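Notebook – M. Godoy
9 July 2025

Wood finish abrasion trial, second series

Carried over from December: the Moltine oil on beech failed early at the board ends, and the Dravell hardwax held. Oriana thinks the difference was film thickness, so both products are now applied by weight. Target is 7 g per board, wiped on with a lint-free pad, excess removed after 20 minutes. Offcuts from the Núñez yard, planed and sanded to 180 grit.

Weighing is still awkward. The pad keeps a share of the oil and I have to weigh it before and after. Corrected figures are in the back pages. 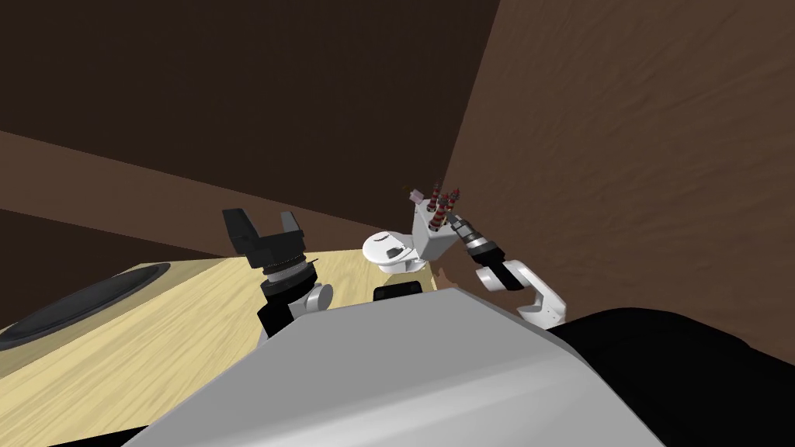

Sanding direction matters more than I allowed for in the first series. Cross-grain scratches hold extra oil and darken, and the gloss meter then reads low for the wrong reason. On a light tan top with fine grain in long streaks, like the table here, any stray scratch across the streaks would show at once under a raking lamp. Beech hides it better – I missed two boards that way in December. From now on every board gets a lamp check before the first coat.

Abrasion: Preltex pads, 200 g load, 2,000 strokes per board, gloss read at the start and at the end. Pad changed at the halfway point.

Results so far
Dravell, two coats: slight dulling, no break in the film.
Moltine, two coats: dull track along the full stroke, bare wood at one end.
Moltine, three coats: nearly the same as Dravell, but the surface stays tacky overnight.

The tackiness may be the room. Humidity was high all week and the logger was left in the store cupboard, so there is no record to check against.

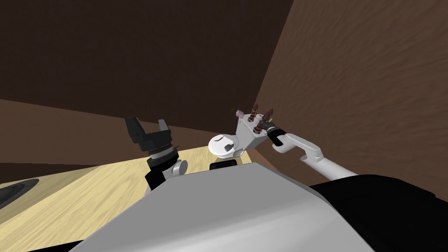
To do
Move the logger to the bench.
Repeat Moltine three coats with a longer cure.
Ask Oriana for the December gloss readings on the end pieces.
Order pads, the coarse ones are finished.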